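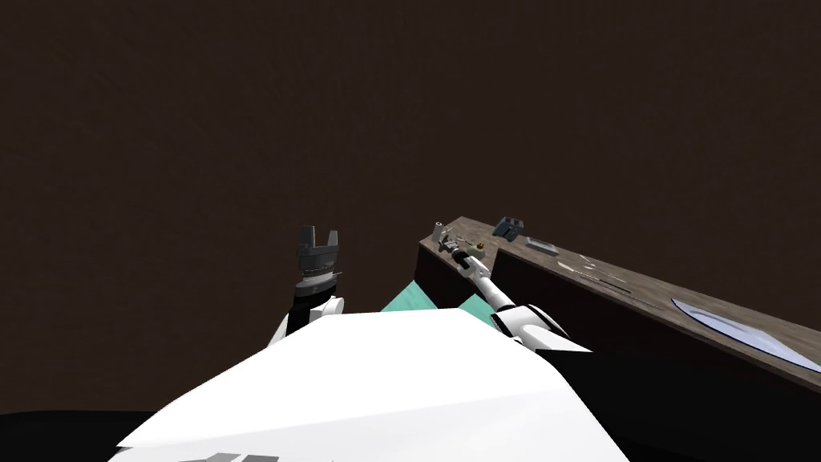 Long wooden table with small objects on it, dark brown wall behind

Going home after bowel resection, what can he eat?

Cekico
My father had a part of his colon removed by keyhole surgery in August, in the hospital in Pemside. He is home and walks a little every day. The leaflet from the ward says "low fibre diet at first", but it does not say for how many weeks. He is tired of white bread and asks me for beans and raw cabbage. He has no stoma. Is there a usual time for this? Please excuse my English.

Vumton
I had the same operation, but open, so my scar is longer. My dietitian told me to take small meals, five or six in the day, and to bring new foods back one by one. I wrote each food in a notebook with the time and how my belly was after it. Cooked carrots were fine, onions were not. Beans I left until the last. For your father the plan can be different, so please telephone the ward or the specialist nurse. The number should be on his discharge letter. If he has vomiting, fever, a swollen hard belly or strong pain, do not wait for an answer on a website.

Longo
My uncle ate everything after 5 days and was ok. Cabbage gives wind, that is all. Drink water.

Cekico
Thank you both. I telephoned the nurse. She wants him to stay on low fibre until his clinic visit and then they will decide. I have bought a notebook for him. He has already written "no cabbage" on the first page.

Last edited 27 Sep 2020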